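工单:烟灰色透明分隔盒,隔板歪斜、中间长条翘起
状态:已解决 产品线:Stollel 桌面收纳 提交渠道:网页表单

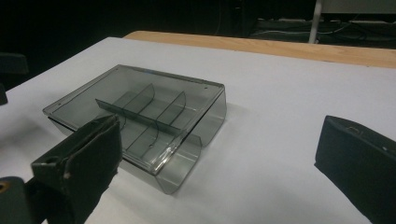

一、问题描述

用户购买的是 Stollel 系列的浅型长方盒,烟灰色透明塑料,里面有两片弧形隔板,一条细长的塑料条横跨在两片隔板上。盒子平时放在白色桌面上,分格装回形针、图钉和备用笔芯。

用户反映三点:
1. 靠右的隔板会晃,往那一格里放东西多了以后隔板向外倒。
2. 长条的一头压不下去,盖上顶板后能听到咔嗒声,但一推又松开。
3. 清洗之后顶板内侧有一层雾,擦不掉。

用户希望确认是否为缺件,如果是,要求补发长条。

二、已收集的信息

购买渠道:Nadberg 门店,非线上订单。
使用时长:去年 9 月购入,未进过洗碗机。
清洗方式:温水加洗洁精,有两次用了含酒精的湿巾。
装载情况:用户自己用厨房秤称过,出问题的那一格装了 200 克图钉。
是否拆装过:拆过一次,长条和两片隔板都取下来洗,装回时没有看说明纸,说明纸已丢。

三、处理记录

2026年5月11日,星期一

09:20 收到工单,先按缺件流程查了一遍。该型号配件为隔板两片、长条一根,用户手里的数量对得上,排除缺件。

09:45 回复用户,请其先清空盒子,取下长条,再取下两片隔板,检查长条背面的卡槽有没有裂纹或发白。用户回复没有裂纹,其中一个卡槽里有一点纸屑。

10:30 请用户用牙签清掉纸屑,重新安装。安装顺序如下:
第一步,两片隔板先入底槽,弧面朝同一个方向。
第二步,从中间那片隔板开始压长条,再压右边那片。
第三步,两处都卡住以后再合顶板。
用户反馈中间一处卡住了,右边仍然翘起。

11:10 怀疑两片隔板装反。这两片外形接近,高度有细微差别,底边各有一个凸点,靠中间的那片凸点偏左,靠右的那片凸点居中。请用户对照后互换位置。

11:40 用户回复:换过来以后长条能压平了,顶板推动时不再松开。问题 2 解决。

13:05 处理问题 1。建议空盒测试隔板是否晃动,用户确认空盒时不晃。再放入原来的图钉,隔板没有倒,但用手指推仍有轻微位移。该型号底槽留有少量间隙方便拆洗,这个程度属于正常。单格建议装载不超过 45 克,200 克超出较多,建议改放到 Dudano 深盒,或者分到几格里。用户表示图钉另找罐子装。

13:30 处理问题 3。起雾位置在顶板内侧,用户描述为一片发白,摸上去略涩。与酒精湿巾的擦拭范围一致,判断是表面受损,不是水垢。为了确认,请用户用白醋兑水擦拭一小块,静置 20 分钟后冲净晾干。

14:25 用户反馈擦过的地方没有变化。水垢排除。表面发白无法复原,不影响使用。顶板可以单独购买,Nadberg 门店有货,配件袋上标 13 号。用户表示暂时不换。

四、原因归纳

长条翘起:两片隔板位置装反,加上卡槽内有纸屑。
隔板外倒:长条没有压紧,单格装载过重。
顶板发白:使用含酒精湿巾擦拭。

五、给用户的最后回复

您好,盒子的配件是齐全的,不需要补发。以后拆洗请用温水和软布,避免酒精、丙酮和百洁布。晾干后再装,装之前看一眼卡槽里有没有碎屑。隔板底边的凸点可以用油性笔做个小记号,下次不容易弄混。说明纸的电子版已发到您的邮箱。

六、内部备注

装反隔板的情况,Szalai 系列的同类盒子以前也有过工单,可以套用同一份回复。现行说明纸只画了成品,没有标凸点位置,已转给文档组,请在下一版补上。
顶板起雾的问题归入清洁类标签,不计入质量投诉。

用户于 15:10 确认关闭。工单保留 45 天,期间可直接回复邮件重新打开。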